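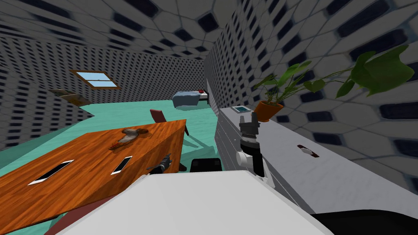

Planning Equipment Purchases for a Two-Arm Household Robot Course

Project report, Cornlow College, Department of Mechanical Engineering
Group members: Rajeshwari Suvarna, Elango Pinto, Liliana Mazza
Supervisor: Pavithra Mudaliar

1. Introduction

The department wants to offer a lab course on household robots and has asked student groups to look at what should be bought first. Our group was given the part of the plan that comes before any real robot is ordered. The budget for this part is $2000. It has to cover computers, software licenses and any parts needed to test grippers on a bench. The robot itself would come out of a separate grant that the department will apply for in January.

The question we tried to answer is how much of the course can be taught in simulation, and what equipment is needed to do that for one lab section. We also wanted to find out which features of the real robot matter enough that the department should pay extra for them.

2. Method

We used the Tromholm simulator with a two-arm robot model that has a gripper on each arm. The robot works in a furnished room with a large wooden table, a long gray counter and a bed at the far end. The room was chosen because the tasks in the draft syllabus are all table and counter tasks. They are picking up a small item, moving it to the counter, and placing it without touching whatever is already there. There is a potted plant on the counter, and the leaves were counted as something the arm must not touch.

We did 200 runs in total. Elango set up the tasks and wrote the script that started each run. Rajeshwari kept the log. Liliana compared quotes and wrote the cost section. A run was marked as failed if the item was dropped, if an arm hit the furniture, or if the arm could not reach the target at all.

All runs were done on two machines. The first was a standard computer in the Valcárcel lab, and the second was the same model with a better graphics card borrowed from Muthu Marar in the design department.

3. Results

3.1 Computers

The standard lab computer can run the simulator, but it slows down a lot when the camera views from the robot are turned on. With the views off, both machines were fast enough for class work. With them on, the standard machine lagged behind so much that a student would not be able to finish the second task in a lab period. The borrowed card solved this. A similar card costs about $400.

We first thought every computer in the section would need one. After looking at the syllabus again we saw that only the last two assignments use the camera views. Students can sign up for time on the upgraded machines for those.

3.2 Reach and base position

Most of the failed runs were reach failures and had nothing to do with the gripper. When the base was parked between the table and the counter, the robot could work on the near part of each, but items at the far edge of the table were out of range. Moving the base fixed this in most cases. This tells us that a fixed base would limit the course more than a simple gripper would. We recommend that the grant application ask for a mobile base even if it means choosing the cheaper arms.

3.3 Grippers

The short jaws on the model did well with small solid items. Flat items were a problem. A tablet lying flat gives the jaws nothing to close on, and our script had no step for sliding it to the edge first. We do not know yet if softer finger pads would help, because the simulator treats contact in a simple way. This should be tested on a bench with real parts.

4. Proposed budget

The plan below stays inside the limit. We asked for quotes from Fodby and from the college's own purchasing office, and the office was cheaper for everything except the finger pads.

- Graphics cards for two of the lab computers, first priority.
- Simulator license for one section. The price depends on the number of seats, and the department needs to confirm the class size before ordering.
- One bench gripper with parallel jaws, and spare finger pads in two materials.
- A used table for the bench setup. The storeroom may have one, in which case this line goes to zero.
- Whatever is left is held for replacement parts.

Delivery from Fodby is 7 weeks, so the gripper should be ordered before the cards.

5. Limits of this work

The simulated room has a flat, even floor. A real lab has cables and door thresholds, and a mobile base may not behave the same way. We also did not change the room layout between runs. The reach results could look different with a smaller table. Our log did not separate drops from collisions during the first part of the testing, so we can't give a reliable rate for each one.

6. Recommendations

Upgrade two computers now and wait on the others until the first section has been taught. Order the bench gripper early. In the grant application, put the mobile base ahead of better arms. A later group should repeat the flat item task with an added sliding step and compare it with the bench results. The run log and scripts are in the shared folder for the Valcárcel lab, and Elango can give access.

Related reports
Storage and Charging Space for Mobile Robots in the Valcárcel Lab
Comparing Finger Pad Materials for Parallel Grippers
Lab Computer Replacement Plan, Mechanical Engineering
Safety Training Costs for Student Robot Labs
Shared Equipment Sign-Up: Survey Results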